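Rukemeck: a word list of kitchen talk

Hello! I put Rukemeck together because I kept losing the bits of paper my family's cooking words were written on. It's a plain text list of the things people say at home when they cook, with what they mean and who told me. There are 3,000 entries so far, 958 of them with a spoken example written out in full.

What's in it

words.txt has one entry per line: the word, the meaning, the language, then initials.
sayings.txt is the longer stuff (grumbles about burnt rice, mostly).
doubtful.txt holds 112 entries I'm not sure of. Please have a look if you grew up with Persian or Portuguese at home!

Who helped

Marjan Shojaei and Nazanin Najafi sent most of the Persian words, Graça Marinho the Portuguese ones, and Hjalti Juhl fixed my awful Faroese spelling.

Where the words come from

Mostly chats in kitchens, typed up the same evening. I left out anything people asked me to leave out, and I've kept the swearing, though it has its own tag, so you can filter it. 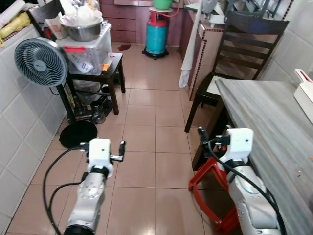
Narrow kitchen, beige floor tiles, red stool by the grey table.

Known problems

Two spellings of the same word sometimes count as separate entries. Sorting goes wrong on accented letters if you open the files in Perker, so use any other editor.

Last tidied July 9, 2019. Corrections welcome, just open an issue and tell me where you heard the word.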